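Trenier opens second test center in Stollville

December 22, 2019

The software testing company Trenier has opened its second test center, in Stollville, and moved the first teams into the building this month. The company checks business applications for customers who do not keep a large testing department of their own. Until now, all of this work was done from the head office in Brostine.

The new center starts with 15 testers. According to Viorica Cozma, who leads the Stollville office, most of them come from the region and several have worked before as developers. "We looked for people who read a requirement slowly and ask questions," she said. "The tools can be learned in a few weeks. The patience is more difficult to teach."

Trenier made the decision to open the center in June, after it signed a contract with Chaudhry, a supplier of warehouse and billing software. Under this contract, Trenier takes over the regression testing for two Chaudhry products. Before each release, the testers run a set of 2,207 test cases. A large part of them is already automated, but 178 cases must still be done by hand — mainly those which concern printed invoices and the older customer screens.
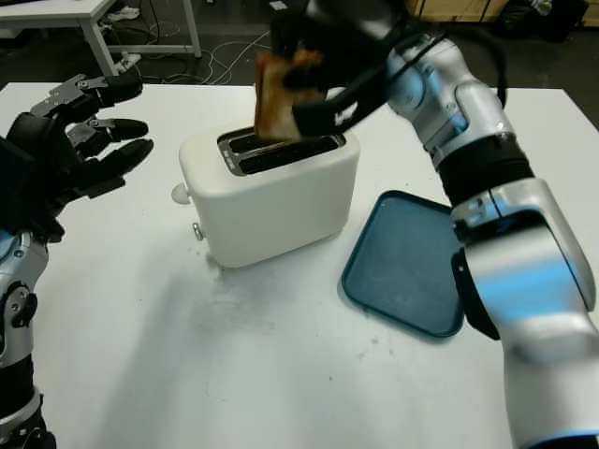 A robotic hand holds a slice of toast above a two-slot toaster.

Peter Hrnčiar, head of delivery at Trenier, explained that the manual cases take more of the team's time than all the others together. The plan for next year is to automate the invoice cases first. The old screens will stay as they are, because Chaudhry wants to replace them anyway and it makes little sense to write scripts for them now.

Both offices will use the same test management system and the same reporting format, so a customer should not notice which team has done the work. Test results will be sent every evening, and serious defects will be reported by phone in the same hour when they are found. Hrnčiar said that this second rule came from a customer's complaint some years ago, and that the company has kept it since then.

The center also has a small training room. Trenier wants to offer there a free evening course in the basics of software testing, open to students and to people who would like to change their profession. The course will be held in English. No experience with programming is needed, but participants should bring their own laptop.

Registration will be possible at the reception of the Stollville office or by e-mail, and the dates will be published on the company's website. Trenier is still looking for a test automation engineer and a team assistant for the new location.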